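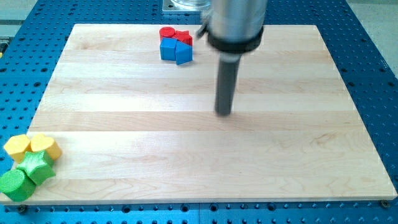
Section 5. Mounting the work board and setting the pusher height
Applies to the Hudec arm, home-built version, with a single straight finger. Revised 2024-10-09.

This section assumes that the arm is bolted down, the joints are homed, and the Wumov controller starts without faults. If the arm has not been homed since power-up, go back to Section 4.

Caution: Keep the emergency stop within reach during every step that moves the arm. The finger is rigid and will mark wood, or bend, before the controller reports a stall.

5.1 Fit the board
1. Switch off drive power. Controller power may stay on.
2. Wipe the perforated table and the underside of the board. Chips under one corner will tilt the whole surface.
3. Lay the board flat with the grain running left to right as seen from the operator side.
4. Place the stop screws in the nearest free holes along the near edge. Tighten by hand. The screws should touch the board without lifting it.
5. Press on each corner in turn. If the board rocks, remove it and repeat step 2.

Note: A glued strip board moves with the seasons. The one in the Skokitdale workshop needed its stops reset in February.

5.2 Set the finger height
1. Clear all blocks from the center of the board.
2. Switch on drive power and select slow jog.
3. Lower the finger over the center until a single sheet of paper just drags under the tip.
4. Raise the finger 4 mm and save this height as PUSH_Z.
5. Jog to each corner at PUSH_Z. Stop at once if the gap closes - the board is not level.

5.3 Check with blocks
1. Set out the blocks in two groups of four, leaving open board between them. Red and blue go at the far edge, yellow and green at the near left corner.
2. Load the Sedby push test and run it at the lowest speed.
3. Watch the tip as it meets the first block. It should make contact below the top face and slide the block without tipping it.

Note: Star and heart shapes turn as they are pushed. This is normal and does not call for a new PUSH_Z.

If the controller shows code 193, the saved height is missing; repeat 5.2. Code 199 means the target is outside the board limits. Check the limits in Section 6 before running the test again.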